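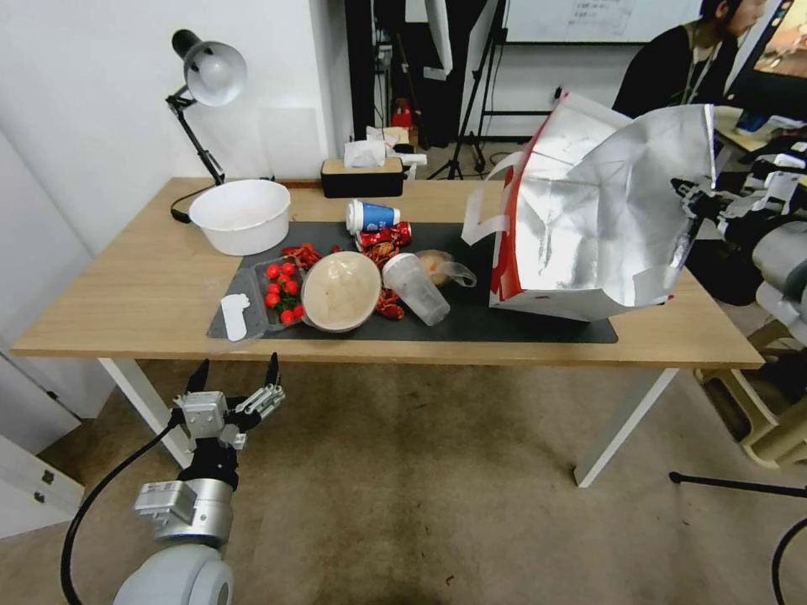

Clearing up after a takeaway on a desk or work table

July. By Trygve Sjöberg
235 shares | 7 comments

Crayfish make more mess than any other takeaway. The shells go everywhere, the juice runs, and if the table is also the one you work at the next morning, the smell will still be there when you sit down. The order below is the one I use at home and at work. It takes less time than washing up a proper dinner.

Before you touch anything, move what isn't rubbish

Lamp, tissue box, papers, chargers. If the lamp has a long cord, lift it clear of the table and hang it over the back edge. A cord that has lain in crayfish juice is a nuisance to clean, and you will drag it through the rest of the mess when you wipe. Keep the tissues within reach but off the mat.

Food that is worth keeping

Pick this out first, while your hands are clean. Tomatoes in a clear plastic box can go back as they are if the lid shuts. Leave the stems on and they last longer. Keep them out of the fridge if you will eat them in a day or two. A bun in a bag keeps until the next day if you squeeze the air out and fold the top under. After that, toast it.

Cooked shellfish that has sat out through a long meal should be thrown away.

Shells

Use a big bowl. A plastic mixing bowl is best because you can hold it just under the edge of the table and push the shells straight in with a spoon or a folded piece of card. Don't use your fingers for the last bits, the claws are sharp enough to go under a nail.

Next time, put the bowl out before you start eating and ask everyone to use it. One bowl between two people works. One bowl at the far end of the table does not.

Tie the shells up in two bags, one inside the other, and take them to the outside bin that same evening. If you can't get to the bin, put the bag in the freezer until collection. Check whether your council takes shells with food waste. Ours at Navholm does, the next district over does not.

Cups, cans and tubs

Tip any leftover drink down the sink first. Most of the sticky patches I find come from cups that looked empty. Rinse cans and clear plastic cups for recycling. Paper cups usually have a thin plastic lining and go in general rubbish here. Round food tubs with oil in them want a wipe with a used tissue before anything else. Stack like with like and the whole lot fits in one small bag.

The insulated bag

These are worth keeping. The silver kind with a fold-over top and handles will do for frozen shopping or a picnic. Stand it open and wipe the inside with warm water and a drop of washing-up liquid, paying attention to the bottom seam where the sauce collects. Then wipe again with plain water. Leave the flap open overnight. If you close it damp it will smell the next time you use it, and that smell is very hard to get out.

Don't be tempted to use it as the rubbish bag. I did this once and had to throw it out.

The mat and the table

Lift the mat by two opposite corners so the crumbs roll to the middle, and shake it over the bin. Wash it in the sink or the bath. Half a lemon rubbed over it before washing takes away most of the fish smell. White vinegar in water does the same job.

Wipe a wooden top along the grain with a well wrung cloth, then dry it straight away. Run the cloth along the front edge and underneath it, where people hold on with greasy hands. Look at the carpet under each seat too. Lift bits off with a spoon, dab with cold water and don't rub.

Comments (3 of 7)

Zaviritz: Lemon works on hands as well. Rub it in before the soap.

K. Wikström: We put newspaper over the mat and roll the whole thing up at the end. No shaking needed.

Zirnadero: What about chilli oil on a pale carpet? Cold water did nothing for mine.

Trygve Sjöberg: Blot it dry first, then a little washing-up liquid on a white cloth, from the outside of the stain inwards. Try a hidden corner before you start.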